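About Us

Whitelaw Planning is a small firm in Hamgate that helps workshops, food packers, mail order houses and the odd college department decide what automation to buy, what to leave on the shelf for another year, and how to pay for it without frightening the bank. We don't sell machines and we take no commission from the people who do, which makes for shorter lunches but much easier conversations.

We began in February, in a borrowed room over a joiner's yard, with one desk and a very loud radiator. Tane Baxter had spent 15 years on the buying side of manufacturing, signing for conveyors and sealing lines and more than one machine that spent its whole life under a dust sheet. He used to say that the quote was the cheapest page in the folder, and he was right. By the time you have added the guarding, the floor work, the air supply, the training and the fortnight when everything runs at half speed while people get used to it, the figure at the bottom looks rather different. Tane started writing those extra lines down for friends who were about to buy something, then for friends of friends, and after a while somebody offered to pay him for it.

There are 14 of us now, and we've moved down the road to the old Stirach building, where the radiators behave and there is room to park. Some of us came from accounts, some from maintenance, and a couple straight from the shop floor, and we like to send two people to every first visit so that one can talk money while the other goes and looks at the floor drains.

Most of our work starts with a walk round and a great deal of tea. We ask what job you would most like to stop doing by hand, what it costs you today, and what would have to be true for a machine to do it well. Then we write you a budget plan that runs over the life of the equipment, with the spares and the service visits put in the years when they will really fall due. Our plan for Mudetti, who make garden fittings, ran to 47 pages (we have got better at keeping them short since then, we promise!) and it moved their spending on grippers, fixings and bench work out of "sundries", where it had been hiding, and into a line of its own.

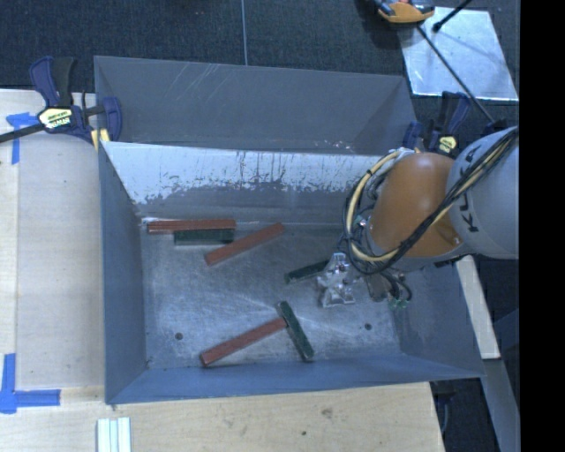

Picking parts out of a bin is the job we are asked about more than any other, and it is the one where budgets go wrong most often. People fix on the price of the arm, and it's an easy thing to do, as the arm is what everyone comes to see. We would sooner you looked at everything near it: the clamps holding the metal bin at either side, the tape markings on the bench, the thick bundle of cables looped over the arm, and of course the parts themselves. Long, slim bars lying at all angles, some of them touching, ask far more of a gripper than neat rows in a tray, and that needs to be in your sums before you sign. We usually suggest setting aside money for a trial with your own parts, a second set of gripper fingers, and somebody's time to look after it all.

We have worked through plans like this with 80 businesses so far, the smallest being a family bakery and the largest a parts supplier with three sites. A fair few of them were advised to wait, and most of those came back to us later with a clearer idea of what they wanted, so we don't feel too badly about it.

If you are putting together next year's equipment budget, or have a quote on your desk that you can't quite make sense of, do drop in or ring. The first visit is free within easy reach of Hamgate, and further afield we only ask for the train fare. Mornings are best for catching Tane, and there is nearly always cake.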